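Week 9 — Reading an Outbreak: Measles in Vorkau
Tutor: Erzsébet Mészáros

Welcome back! Today we get to my favourite part of the course, where the numbers start to talk. Please have the line list open. It holds 1,509 records, and we'll be sorting them by onset date, never by the date the lab report came in.
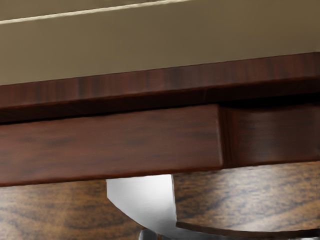

Of those records, 1,175 met the case definition. The rest were mostly rashes with no fever, plus a few double entries (see if you can find them!). Remember that a case definition can change partway through an outbreak, and this one did. 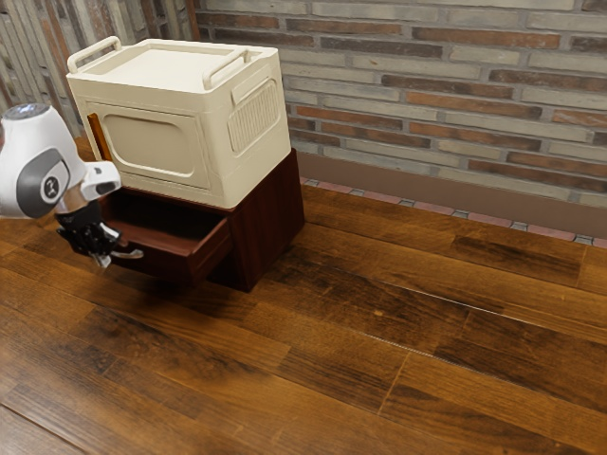

VORKAU, November

The district clinic reports 101 new cases this week, nearly all in children under five. Staff have set up a second vaccination post at Jistow.

Look at how short that bulletin is — and how much it leaves out. What's the denominator? How many were vaccinated?

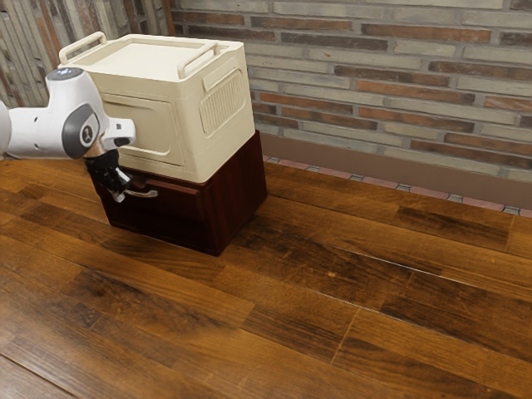

Now try the attack rate for each village, using the census table on the back page. Keep Jistow and Vorkau separate. I love this exercise, as the curve for Jistow has a second hump that people argue over every year.

Reading for Friday: Zonetti, chapter 9, and the Thái paper on catch-up campaigns. Bring a calculator and some coloured pencils.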